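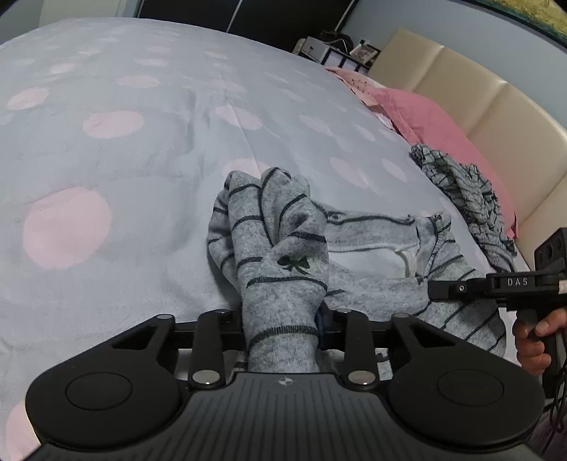
Home Kitchen Laundry Workshop Contact

Washing and storing knitwear and jersey

Sort by fiber first, then by color. Cotton jersey tolerates a normal cycle at low heat. Wool and wool blends go on the wool program or are washed by hand in a basin.

Turn garments inside out and close all zippers. Fill the drum to half its volume at most. A full drum causes pilling at the cuffs and under the arms.

Detergent: use the lower dose on the package for soft water. Powder leaves residue in short cycles, so use liquid for anything under 30 minutes. Skip fabric softener on stretch fabrics.

Drying: press the water out in a towel. Do not wring. Dry long sleeves flat, with the arms parallel to the body. A hanger stretches the shoulders of wet knits.

Folding: lay the garment face down, bring each side to the center line, double the sleeves back, then fold up from the hem in thirds. Stack no more than 16 pieces per shelf; the bottom ones crease under a taller pile.

Seasonal storage: wash before packing, even if worn once. Moths go for sweat and food stains. Use a lidded box and check it in May.

Text: Lurdes Nogueira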